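Home | Opinion | Home & Garden | Letters | Archive

In praise of the small gray box

38 shares | 4 comments

Every house I have lived in has had one, and I suspect yours has too. It sits on a shelf or at the back of a drawer, gray, plastic, with a lid, and it holds whatever it was that somebody once decided needed holding. Ours in Nesside had fuses in it. The one we inherited with the place on Kennedy Street had picture hooks and a key that fitted no door we ever found (I tried it in all of them, the neighbor's shed included).

I bring this up because I spent a good part of January clearing out my workroom, and I came away with a stubborn affection for plain little boxes and a growing impatience with the packaging everything else arrives in. A plain box on a clear table asks very little of you. You can see where it begins and ends, and you can decide what belongs in it before you get distracted by something shinier. 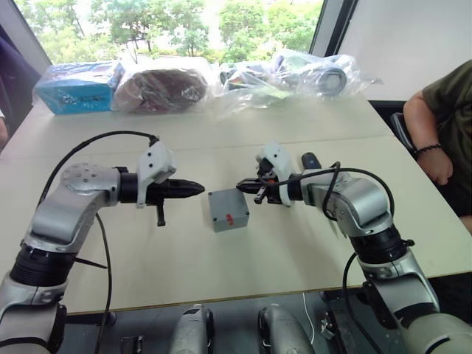
One reader of this column wrote in to say that small boxes are exactly how clutter hides, and that she got rid of every lidded thing she owned and has never been happier. I take the point, and I have certainly opened a box of my own and closed it again in shame. But I do think she is blaming the box for the habits of the person filling it.

My own rule, for what it's worth, is to clear the table first. I push everything else to the far edge, packages and all, still in their plastic if that's how they came, and I leave the middle bare. Then one thing goes in the middle and gets my full attention until it is dealt with.
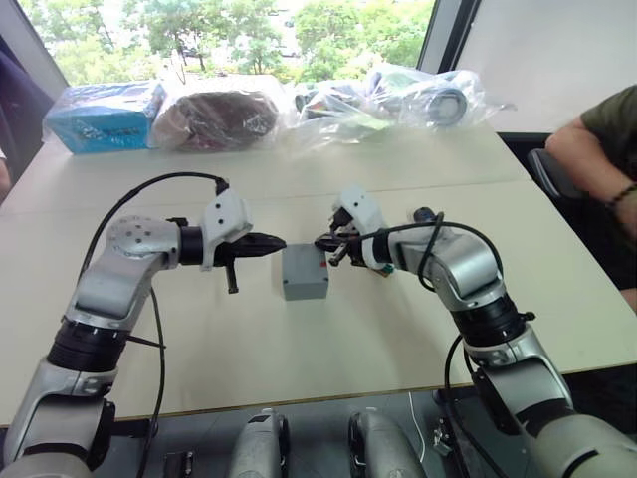
It is slow, I grant you. My family finds it very slow. But when I try to sort four things at once I end up carrying the same roll of tape from one end of the room to the other all afternoon, and by supper the table looks worse than when I started - and then of course supper has to be eaten on it.

The other half of the rule is to pick the thing up. You learn a surprising amount with a box in both hands, up off the table and tipped a little so you can see the side of it as well as the top. Does the lid sit right? Is there a label, and does it still tell the truth? I once kept a box marked "Cusilton, spare bulbs" for three years after the lamp itself had gone to the thrift store in Claddale. 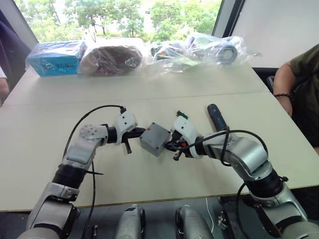
Labels are a waste of good tape, according to one of the comments under my last piece, and a person who can't remember what is in a box plainly doesn't need what is in it. I laughed, and then I went and labeled two more. My memory was never much good for that sort of thing, and I do like to know where the picture hooks are.

Posted 10th July

Share | Print | Read comments (4)

Back to top | Contact us | All rights reserved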